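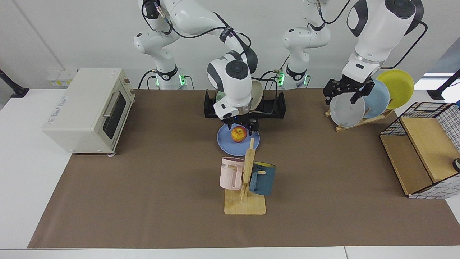
Fruit on the blue plate, mugs on the tree, toaster oven off to the left.

5 min read
32 shares · 4 comments

Part 2: Setting up the counter side

By now you should have the toaster oven where you want it (if not, go back to Part 1, I'll wait!). Now for the fun bit – the plates, the mugs and all the little holders that keep them off your work surface. I put down a big brown mat first and I'd do it again every time.

1. Stand the mug tree on the mat, well clear of the oven door. Mine is a plain wooden one, with a flat base and short pegs.

2. Hang the mugs by their handles, one on each side of the post. I have a pale pink one and a dark teal one with a yellow inside, and I swap them around all the time.

Note: If the tree wobbles, move the heavier mug to a lower peg. Fidelina Londoño wrote to me in March to say she stuck felt dots under hers, and I've copied her.

3. Set the black dish rack at the back. Big plates go in on edge, one per slot. Don't force a thick one in – you'll chip the rim and be mad at yourself all day.
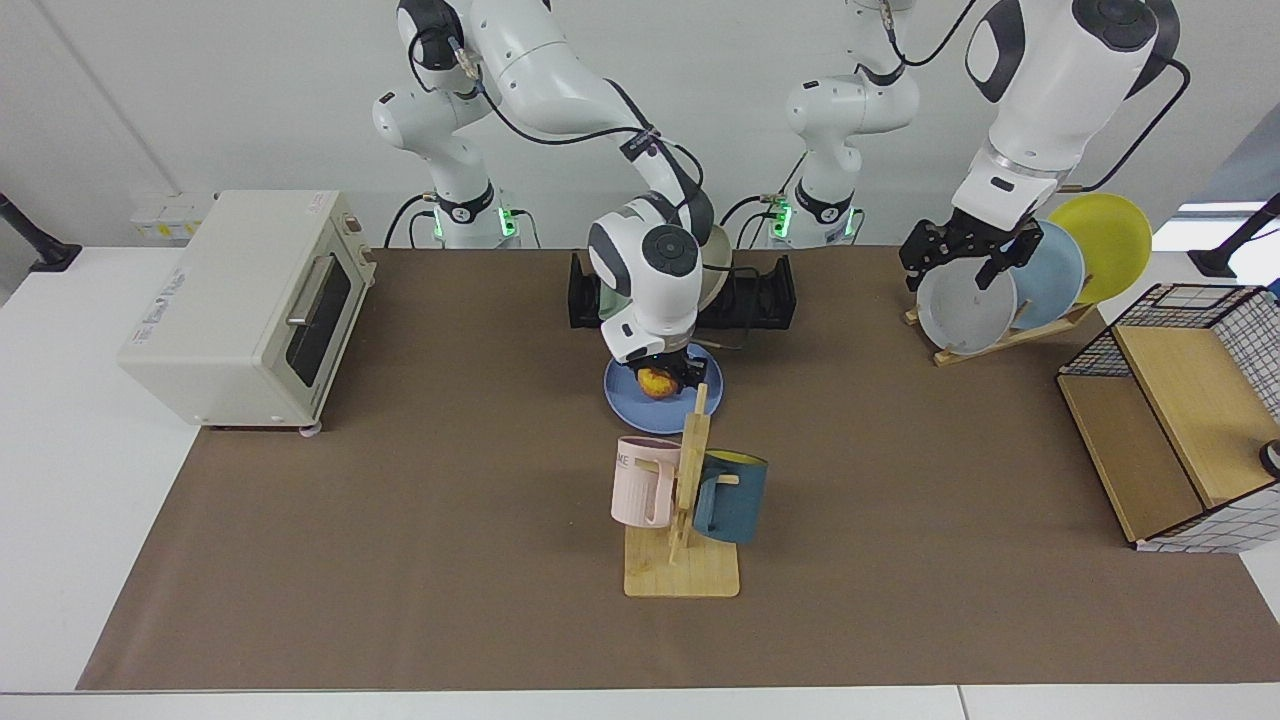 4. Next comes the wooden plate stand, which I like for the plates I use every day. Slide each one down between the pegs until it touches the bottom, and let them all lean the same way. I've gone with gray, pale blue and a really cheerful yellow, but use whatever you own.

Caution: Hold a plate by the rim with one hand and steady the stand with the other. I skipped this once and lost a cream saucer I'd had for 18 years.

5. Keep one round plate out flat in the middle for fruit or a snack. Blue makes an apple look great, I swear.

6. If you have a wire basket with wooden shelves, park it past the plate stand, on the far side from the oven. Leave a hand's width between them so you can get a plate out without scraping your knuckles (ask me how I know). 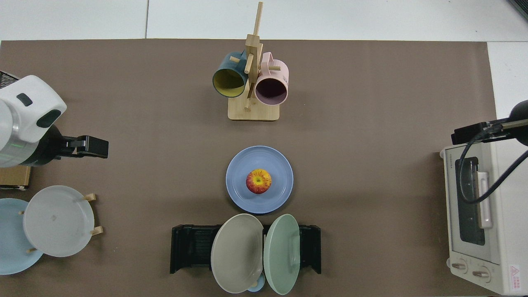
7. Now do a dry run. Take down a mug, put it back, pull a plate, put that back too. Anything you have to reach over or around is in the wrong spot, so shuffle things until it feels easy. It took me almost 4 tries, if you count the one I gave up on to go eat lunch.

Caution: Keep paper, cardboard and dish towels away from the toaster oven when it's on, and check where its cord runs before you plug it in.

Part 3 covers cleaning the mug pegs and what to do about a sticky mat.

Last updated 2021-06-17
3,011 views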